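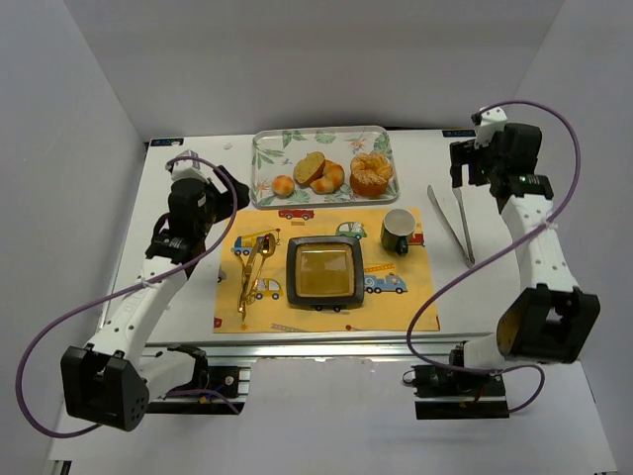

Breakfast table at the open day, both arms parked up over it. Tongs on the right.

Home | Forums | Robotics & Automation | Events & Visits | Search | Log in

Thread: Peseck open day — who went?

magpie_mech wrote:
Back from the Peseck open day, typing this on the train so excuse spelling. Breakfast bench was the pick for me. Two arms, one each side, bread and pastries on a tray at the back, kids placemat with trucks all over it, black plate, gold fork and spoon, green mug. Task was pastry off tray, onto plate. Got there before the crowd and stayed for 14 goes. Counted 10 good ones. Croissant was the trouble, it's half under the toast so whichever arm goes in drags the toast along with it.

Anyone see the Drulik talk? Missed it, was in the sausage sizzle queue.

solderfumes wrote:
Went to Drulik. Mostly slides about calibration, good if you like that, I do. Room was full, people sitting on the steps.

Not sold on the breakfast thing but. 10 out of 14 on a tray of baked goods that hardly move? We had better than that at work on blister packs years ago, one arm and a suction cup.

magpie_mech wrote:
Blister packs are all the same shape mate. A bun and a twisty orange ring thing aren't. And suction on a croissant, good luck, flakes everywhere.

tassie_tinkerer wrote:
Agree with magpie. Soft food is hard. Squash it or drop it, not much in between. Did they do anything with the tongs?? I only got there after lunch and the bench was being reset.

magpie_mech wrote:
One go with the tongs while I was there. Right arm picked them up ok, then fumbled the toast. Bloke running it said they'd only started on tongs in February.

solderfumes wrote:
"Only started" is what they said about the drawer demo last year.

hexbolt77 wrote:
Bit harsh. It's an open day, not a factory acceptance test. My daughter's nine and she stood there for 25 minutes, wouldn't budge. Wanted to know why the robot gets a gold spoon and she doesn't.

Question for anyone who knows — those purple cables looping off the arms, is that just to keep slack for the wrist? Looked like they'd snag on each other to me. The left one swings right out wide.

tassie_tinkerer wrote:
Slack yeah. Ours at the makerspace are the same, you leave a big loop or you pull the connector out first time the wrist rolls over. Ugly but works. We tried cable chain on the small arms and it was too stiff, motors got hot.

solderfumes wrote:
Disagree, spiral wrap and two tie points and you can halve that loop. Loose loops are fine untill one hooks a mug.

hexbolt77 wrote:
Ta both. Will try the spiral wrap.

wattlebird wrote:
What was in the plate? Looks like tea in the photo. Or soup.

magpie_mech wrote:
Didn't ask! Broth or tea, one of those. Colour was about right for either. Spoon was there so I'd guess broth but the mug would say tea I suppose.

wattlebird wrote:
Putting a croissant into tea on a plate. Criminal.

gantry_gus wrote:
Sign at the front desk said 1,642 through the gate by the time I left, so no wonder the carpark was full. I parked over at Moriarty and walked, do that next year. Also the Hornum stand had free hex keys, decent ones, gone by lunch.

Re the success rate. They had the arms mounted on one rail along the front, so both are reaching over the plate and cutlery to get to the tray. I'd have put the tray in the middle. Whoever set it up either wanted it hard or didn't think about it.

magpie_mech wrote:
Wanted it hard, I reckon. They swapped the tray end for end once between goes and it coped. Missed the first grab then got it.

solderfumes wrote:
Ok that I would of liked to see. Fair enough.

tassie_tinkerer wrote:
Did anyone film the tongs go? Happy to host it, our club page has heaps of room.

gantry_gus wrote:
Got a bit on my phone, mostly the back of someone's head. Will send tonight.

Print this thread | E-mail this thread

This site uses cookies to keep you logged in. By browsing the forums you agree to our use of cookies. OK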